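Skusanell Home Boards > Laundry & Cleaning > socks drying stiff as cardboard??

gosling36
ok so moved in February, new place has hard water, every sock I own dries like a board. tried the Rovar softener, double dose. worse if anything. help

pinelint
stop with the softener. coats terry and kills the absorbency. half cup white vinegar in the rinse, 2 washes, see how they feel

mudroom_mo
vinegar every load will eat your rubber seals tho. been there, $$$. I'd just use less soap. most people use way too much

pinelint
half a cup is not eating anything. mine's fine after 3 years

Tbird_lower48
both wrong lol its the air drying. no movement = stiff. ten min in the dryer on low, then hang

gosling36
no dryer here, just hanging stuff. somebody at work said Brirnevus powder?

mudroom_mo
Brirnevus is ok, pricey. snap them hard before you hang them, helps a ton. and dont put them over a radiator

pinelint
agree on the snapping, thats free. still say vinegar

gosling36
ok trying less soap first, then vinegar if teh socks are still crunchy. light gray one and the blue terry, then the coated hanger rail with the loops

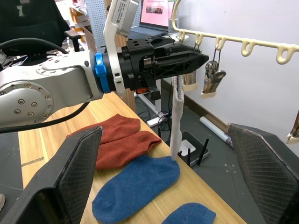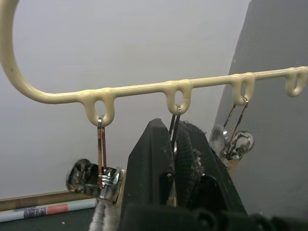

Similar threads
Towels smell sour after one use
Hard water spots on glass, what works
Wool socks shrunk, any way back?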